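Villanueva's bag rule starts in November, and I have questions

Last updated: 28 July 2021
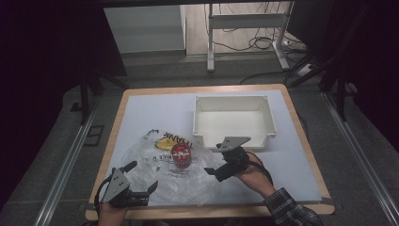 So it passed. Villanueva is getting rid of single-use plastic bags at the checkout, and starting in November every store in town has to stop handing them out. I sat through the whole meeting (my back is still mad at me) and came home with a folder full of notes and a strong wish for a sandwich. The bags in question are the thin ones everybody knows, the see-through kind with a smiley face and a big THANK printed near the top, good for one little red can and not a whole lot more. Produce bags are staying, and so are the ones the pharmacy uses for prescriptions.

The part people argued over was the charge. Stores can sell you a paper bag for 5 cents, and they get to keep the money. A few folks near me wanted it to go to the creek cleanup instead, which I'd have been all for, but that idea went down pretty fast. If you're on food assistance the paper bags are free. I had to ask twice about that one because it isn't in the summary they passed out at the door, only in the full text, way at the back.

Now, the creek. The spring cleanup along the Breso pulled out 1067 bags between the footbridge and the old mill lot, and that number came up in just about every speech. I walk that stretch most mornings and I believe it! After a windy night the bushes by the bridge look like somebody hung out laundry.

The town got 528 written comments before the vote. I read a bunch of them while I was waiting for things to get going, and they were more fun than I expected. One person wanted to know what they're supposed to line the bathroom trash can with. Another wrote two full pages on cat litter. I'm with both of them, to be fair — I have a drawer stuffed with those bags and I use every last one.

Altent, the grocery on the corner by the post office, has already said it will switch early and put a bin of used cloth bags by the door. Take one, bring it back whenever. Tillon, the takeout place I order from way too often, is less happy. The woman at the counter told me paper gives out the minute soup leaks on it, and they haven't found a box they like yet. Restaurants do get extra time to use up the bags they've already bought, but I couldn't get a straight answer on how long. The clerk's office says it'll be in the notice that gets mailed out.

That notice is going to 2260 households, and there's supposed to be a coupon for one free cloth bag in it. You turn it in at the town hall front desk, weekdays only. Stores that keep handing out plastic get a warning letter first and then a fine, and the amount of the fine is up for a separate vote.

I'll be at that meeting too, with a cushion this time. If you want to speak, you have to sign up at the desk before it starts.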